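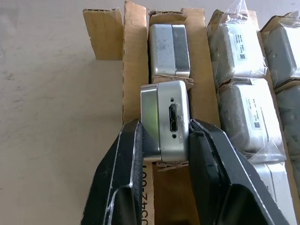 Drive Drawer Clear-out, April at Naldale

24 April 2022

Hi again! If you've been following the Noltstead Road page you'll know I've been threatening to sort out the old backup gear for ages, and this was finally the weekend. These are the little metal enclosures, the ones with the notched port on the end (micro-USB 3.0 style, the wide fussy one that never wants to go in first time). They live in a long cardboard tray with a slot for each, and the cardboard has definitely seen better days.

I'm a bit fond of that tray, torn edges and all. Plain brown corrugated, folded up into compartments so the metal doesn't knock together. The scratches and smudges on the cases don't bother me - it's what's on them that counts, and most of that is choir recordings and 3,145 photos of other people's gardens.

Dragica Yordanov asked on the last page whether she should stand hers up or lay them flat. I like them upright with the port facing me, so I can grab one and plug it straight in. If your slots have gone ragged like mine, trim them with a craft knife and run some tape along the top. Two strips did it for the last tray I fixed.

Still to come: the Valente folders, which I have to check against the old list before anything gets wiped, and the cable tin. I've got some 200 cables in there and I reckon three of them are the right colour for the labels I bought. Leave a comment if you want any grey ones!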